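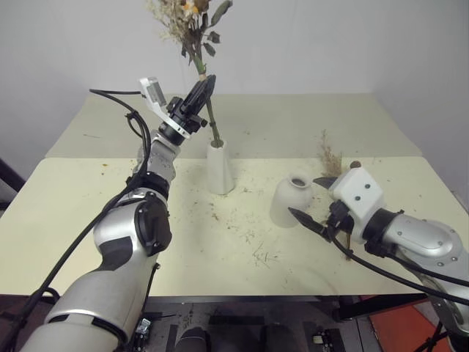 About Zundance

Zundance is a small talent agency for screen actors, mostly the ones you recognize and can't name. We look after 45 of them. Between them they have played over 100 detectives, and at least one will be on your TV this Thursday, probably getting shot before the first commercial.

Solange Honorato started the agency in a spare room in Vandbridge after a short acting career she calls "mostly elbows." We have a real office now – the elevator is another matter.
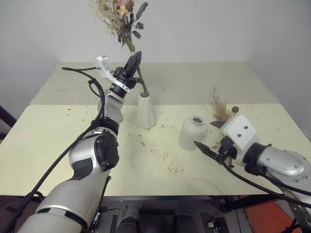
Edvin Kristiansen says we read every script twice and complain about it once, and that the complaining is free.

We don't take unsolicited headshots by mail. Please stop.

Related pages
Our Actors
Casting Requests
Marama Rutherford Joins Our Voice Desk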